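**Is That Robot Really Doing It?**
Words by Kieran Tunstall, 01/08/2025

In July I went to the open day at Wukon, in Endberg, where they build robots that are meant to help around the house. There was a big banner by the door that said THE CHORES ARE OVER. I read it, and then I went in and looked for somebody doing chores.

I found plenty. This page is about one small chore, what it takes to get it done, and how you can tell whether a robot on a stage is as clever as it looks.

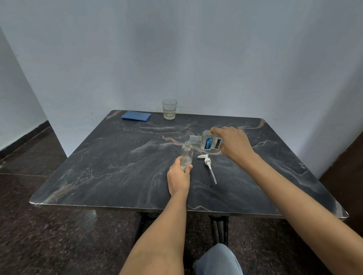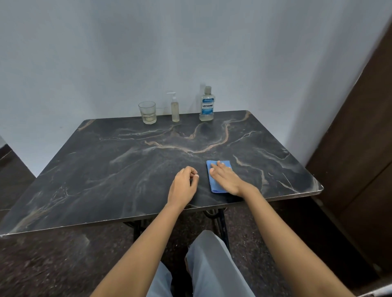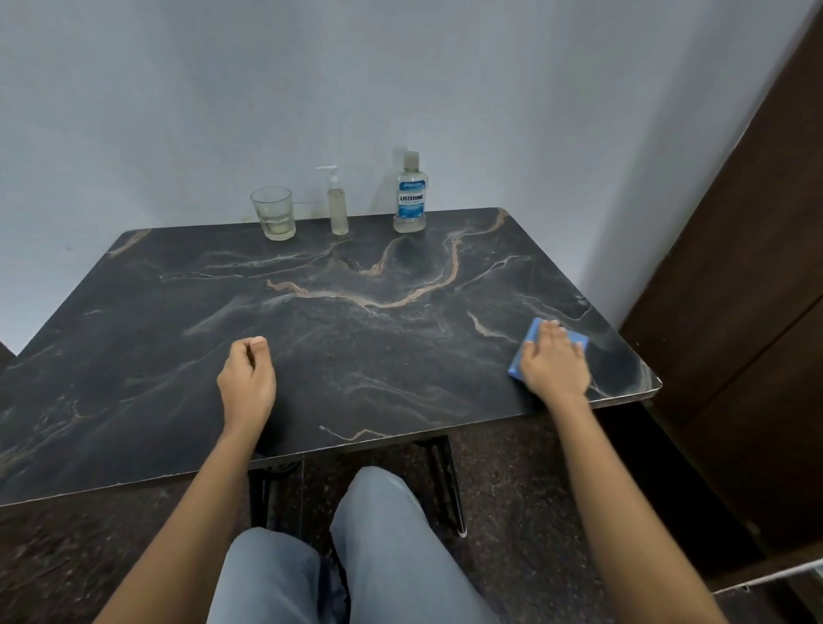
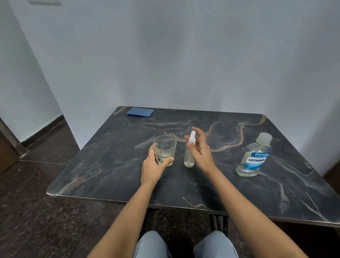

*The table job: tipping the mouthwash bottle (first), a hand on the blue cleaning pad (second and third), and one hand on the glass with the other at the pump (fourth).*

## A job you could do before breakfast

The table job goes like this. You have a big bottle and a small bottle, and you pour from one into the other. You put the pump top on the small one. You line things up at the back of the table so they're out of the way, and you wipe the top.

I asked a girl in the line next to me how long it would take her. "Is that all of it?" she said. She thought there was going to be a hard part.

There is a hard part. There are lots of them, and you do them so well that you don't notice. Take the pouring. One hand has to hold the small bottle still while the other hand tips the big one. The neck of a small bottle is narrow, so if you tip too fast you miss. As the big bottle empties it gets lighter, and your arm has to change what it's doing all the way through.

Now think about seeing. Clear plastic is a horrible thing for a robot to look at. So is glass, and so is liquid with hardly any color in it. A robot's camera picks up light and shapes, and a clear bottle lets the wall behind it show straight through. Put it on a dark table with swirly veins all over it and there are lines everywhere that don't belong to the bottle at all. You've spent years knocking cups over, so your brain knows what a cup is even when it can barely see one. A robot has to be taught that.

Then the wiping. Press too lightly and the spill stays. Press too hard and the pad bunches up under your fingers. You also have to keep track of where you've already been, and stop before you sweep the bottles off the back.

(If you want to try pouring practice at home, use water and plastic cups, and do it over the sink. Leave the mouthwash to a grown-up. It isn't for playing with and it isn't for drinking.)

## Meeting Marley

Marley is Wukon's house robot. It has two arms, a camera where you'd expect a face, and wheels. At the open day it stood behind a rope while Evie Naylor, one of the engineers, talked us through the show.

Marley picked up a cup. Everybody clapped. Marley put the cup down in a different place, and everybody clapped again, and a baby started crying.

I don't want to be mean about this. Picking up a cup is a real achievement for a machine, and the people who got it to work had spent a very long time on it. But I did notice a few things. The cup was bright orange. The table was plain white. There was a tiny pencil mark on the table, and Evie put the cup exactly on the mark each time before Marley started.

So I put my hand up and asked if she could move the cup.

"A little," said Evie, and slid it over by the width of a finger. Marley picked it up. Good!

"Could you lay it on its side?"

She smiled at me in the way grown-ups smile when they'd like you to let somebody else have a turn. "Not today," she said.

That's a fair answer, and I liked her for giving it straight. It also tells you something. Marley could do *that* cup, standing up, near *that* mark. Whether Marley could do your cup, on your table, with your homework under it, is a different question, and the banner by the door had skipped over it.

## The machine that does one thing

In the next room was Cropper. Cropper looks like a metal box with an arm on top, and all it does is cut the loose threads off socks. It isn't handsome. Hardly anyone stopped to look.

Cropper had been running since the doors opened, and the counter on its side said 800 when I got there. No one was standing next to it putting the socks on a pencil mark. A chute dropped them in any old how and Cropper sorted them out.

I think Cropper is the better robot, and I stood there arguing with myself about why. It only has one job, so people could work on that job until it was right. The socks are all the same kind. The light never changes, and there are no pets. Machines are very good at places like that. Your kitchen is a terrible place for a machine, because things move about in it all day and half of them are sticky.

## Who does the teaching?

Jacobus Ntuli gave the talk after lunch, and it was the best part of the day, even though there were no robots in it. He explained that a lot of robots now learn from people. Someone does a chore again and again while it's recorded, and a computer hunts through all those recordings for patterns. Where do hands go first? What do they do once they touch something?

Humans are messy teachers. We pick up a glass from the left one time and from the right the next. Sometimes we rest one hand on the table and do nothing with it, and the computer has to work out whether the resting hand matters. (Usually it doesn't. Sometimes it's stopping the table from wobbling.)

I asked Jacobus how many goes it took before one of his robots could wipe a table without being helped. He told me about a week when his team tried it 77 times. The robot finished the job properly on five of them.

"And which ones did you put in the video?" I asked.

He laughed. "One of the five," he said.

Think about that for a minute. The video was true. The robot really did wipe the table, and there was no trick with string. But if you'd only watched the video you would have believed something that was wrong. You'd have thought the robot could wipe tables, when what it could do was wipe a table now and then.

## Four questions to take with you

If you go to a robot show, or a robot comes to your school, take these along. You don't have to be rude. I find that "please" gets me much better answers.

**1. Is somebody driving it?**
Lots of robots at shows are steered by a person, sometimes in another room. That can be a perfectly good way to use a robot, but it means the clever part is the person. Look for someone holding a controller, or wearing a headset, or staring at a screen and being very quiet.

**2. What happens if you move something?**
Ask for a small change. If the answer is no, ask why. Engineers often love this question and will talk for ages.

**3. How many times did it go wrong?**
Everything goes wrong sometimes. A person who tells you the number is usually a person worth listening to. If you're told "never," I'd ask again.

**4. Is the video at normal speed?**
Look in the corner for something like "x4," which means it has been sped up and the real robot is four times slower. A robot that takes an hour to wipe a table might still be useful to somebody. You'd want to know, though.

## "But will it do my room?"

Every child in the building asked this. Joanne Penrose, who was showing a class around, told me she'd heard it so often that she had started asking it herself.

My answer is that I don't know, and I don't think Wukon knows either, whatever it says on the banner. I've been going to shows like this for years. At the first one a man promised me a robot that folded laundry, and I'm still folding mine. Some of the machines have got much better since then - Marley would have amazed me once - and I could be too grumpy about all this. Evie thinks I am.

Here's something you can test without a robot. Ask a friend to be the machine. They have to keep one eye closed and wear thick mittens, and they can only do exactly what you tell them. Now get them to pour water from one plastic cup into another and wipe up afterward. You aren't allowed to say "pour." You have to say which hand, how far, how fast and when to stop.

Beryl Rudd, who's nine, tried it with her grandfather on the grass outside the open day. She told him to lift his arm and forgot to tell him to stop.

## Words you might hear

**Demonstration (or demo):** A show of what a machine can do. The people running it choose what you see.

**Gripper:** The part of a robot that grabs things. Some have fingers, some look more like tongs, and some use suction.

**Training data:** All the recordings and pictures a computer learns from.

**Autonomous:** Working without a person steering. People use this word a lot, so check it with question 1.

**Prototype:** An early version, built to find out what's wrong with it.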